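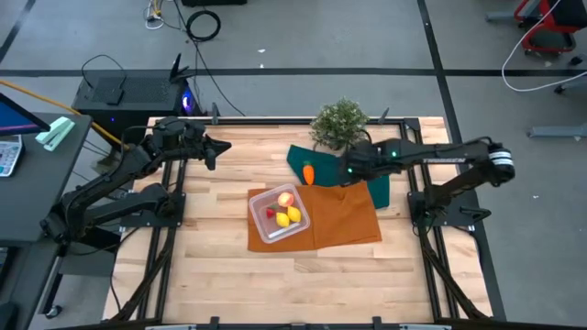
Topic: Two-arm table sort for the August demo – right arm stalls before the grasp

haso_bench
We are a student team of four at Dodton working on a two-arm sorting task for the robotics club demo in August. The policy is trained by imitation from teleoperated episodes and has to move produce between a container and the cloth, using either arm. The problem is the hand-off between "approach" and "grasp" on the right side. The container work is mostly fine: apple, strawberry and both lemons inside, left gripper held clear over the wood. The carrot lying on the teal cloth is the piece we can't get reliably. The right gripper comes down over the cloth just to the right of it, fingers pointing down, and then dithers. Sometimes it commits after a few seconds, sometimes it backs off and starts the approach again. Training set is 400 episodes, all from two operators. Action chunking, joint position targets, no force feedback. Success over our last evaluation was 41 percent on the carrot, and much higher on everything else. Before we record more data I would like opinions on whether this is a data problem or a control problem.

pkessel
What is the chunk length and how much of it do you execute before you query the policy again? Dithering just short of contact is the usual result of replanning too often with a policy that has seen two ways of doing the same thing. Each new chunk picks a different mode and the arm averages out to nowhere.

haso_bench
Chunk of 60 steps, and we execute all of it. No temporal ensembling at the moment. We tried it and the motion got smoother but the stall got longer.

pkessel
Then the ensembling result is informative. If blending overlapping chunks makes the stall longer, the chunks disagree with each other. I would look at the demonstrations first. Plot the right gripper opening against time for every carrot episode, aligned on the moment the fingers close. If your two operators have different habits you will see two clusters.

tormund_v
Disagree, or at least I would not start there. I'd check calibration. If the gripper consistently ends up on the same side of the object, that is an offset, and an offset is geometry. Multimodal data gives you scatter on both sides. Does it ever stop to the left of the carrot?

haso_bench
Rarely. Nearly always to the right.

tormund_v
Then I rest my case for now. Re-home the right arm, check the zero on each joint against the leader arm, and check that nobody has leaned on the camera mount between recording and evaluation. A degree at the shoulder is a lot of millimeters when the arm is stretched out across the table like that.

pkessel
The policy is closed loop on images. It sees the gripper and the carrot in the same view. A constant joint offset between recording and evaluation gets partly corrected by the policy itself, at least with any reasonable visual encoder. I agree it costs ten minutes to check, so check it. I don't expect it to explain 41 percent.

tormund_v
"Partly" is doing a lot of work there. Proprioception goes in as an input too, and in my experience these policies lean on joint state much more than people think. Shift the joints a little and the network believes it is already at the grasp pose.

D. Hodžić
Advisor for the Dodton team here. Both of you are describing things we discussed last week without a decision. Two facts that the original post left out. First, the carrot is the only piece with a long axis that matters to the grasp. The lemons, the apple and the strawberry can be taken from almost any wrist angle. Second, the start orientation of the carrot was not randomized in the first part of the data collection. It was laid with its tip toward the operator in nearly every episode, and only later did the students start turning it.

pkessel
That is a bigger deal than either of our theories. How many episodes have it turned?

D. Hodžić
Not enough. Gediminas has the log and I will let him answer.

gedi_hunt
Gediminas Hunt, I did half of the teleoperation. I went through the log again. The turned episodes are a small minority and I recorded almost all of them myself. The other operator recorded almost all of the straight ones. So orientation and operator are nearly the same variable in our data. I also close the gripper late. I hover, rotate the wrist, then go down. The other operator rotates on the way in and does not stop.

pkessel
So the policy has learned your hover. It goes to a pre-grasp pose beside the object and waits, the way you waited. A single-frame policy has no idea how long it has been waiting, and the pause can go on indefinitely. Known problem with pauses in demonstrations.

tormund_v
OK, that fits the one-sided offset too, if Gediminas always hovered on the same side. Did you?

gedi_hunt
Yes. From where I stand the gripper blocks my view of the carrot if I come in directly above it, so I come in from the right and slide over.

tormund_v
Then I withdraw most of the calibration argument. I would still re-home the arm.

haso_bench
Re-homed it this afternoon. Joint 2 was slightly off, well under a degree. Ran a short batch afterward with no visible change in the stall.

M_Jisance
Reading this from another student team (Jisance, mobile manipulation, so a different setup). We had the same thing with a drawer handle. What we did:

Trimmed every stretch in the demonstrations where all joint velocities were below a threshold for longer than a third of a second.
Kept the gripper open/close frames regardless of velocity, otherwise you cut out the grasp itself.
Retrained from scratch. Fine-tuning the old checkpoint kept the pause.

It cost one evening and no new recordings.

pkessel
Seconded, with a warning about the middle item. On a cloth the fingers often press down slightly and stop before closing. If the filter removes that dwell, the policy may close early and pinch fabric instead of the object. Use a longer threshold near the surface.

haso_bench
Fabric pinching is already our second most common failure. The two cloths overlap, and when the fingers get hold of a fold the whole stack moves, container included. Would it be acceptable to tape the cloths down for the demo?

tormund_v
Acceptable to whom? If the rules you set yourselves say loose cloth, then loose cloth. Otherwise tape it and get on with your project.

D. Hodžić
The task sheet says the cloths are placed by hand before each run and are not fixed. I would prefer to keep that. The folds are part of what makes the task worth showing. If the number is poor, the students report a poor number.

pkessel
Fair. In that case vary the folds on purpose when you record again. Left alone, people smooth the cloth out between episodes without noticing they are doing it.

gedi_hunt
Guilty of that as well.

haso_bench
Plan as it stands, tell me if something is in the wrong order:

Trim pauses with the velocity filter, longer threshold below a set height over the table. Retrain from scratch on the trimmed set.
Evaluate on the carrot only, with the orientation drawn from a list and not chosen by whoever is standing there.
Record a new set with both operators covering all orientations. Gediminas stands on the other side for half of his.
Three training seeds for the final comparison. We have one machine, and this is what limits us.

tormund_v
Swap the first two. Evaluate the current checkpoint with the orientation list before you retrain, or you will have nothing to compare against. Your 41 percent came from whatever orientations you happened to lay down.

haso_bench
Agreed, will do that first.

M_Jisance
Also log the time to grasp and not only success. With our drawer the success rate barely changed after trimming, but the median time dropped by half. We would have thrown the change out if we had looked at success alone.

haso_bench
Update. Current checkpoint on the orientation list: tip toward the operator is good, sideways is bad, tip pointing away is worst. The stall occurs in all of them but only resolves itself in the first. Trimmed set is training now, first seed. The filter removed more frames than I expected from Gediminas's episodes and almost none from the others.

pkessel
Post the gripper opening plots when you have them, before and after trimming. I'm still curious whether there are two clusters or three.

haso_bench
Will do. The script Delić wrote for the plots assumes one arm, so I have to fix the indexing first – the right arm's gripper channel is being read as a wrist joint.

tormund_v
Please check that the training loader doesn't use the same indexing.

haso_bench
Checked. It has its own, and the channel order matches the recorder.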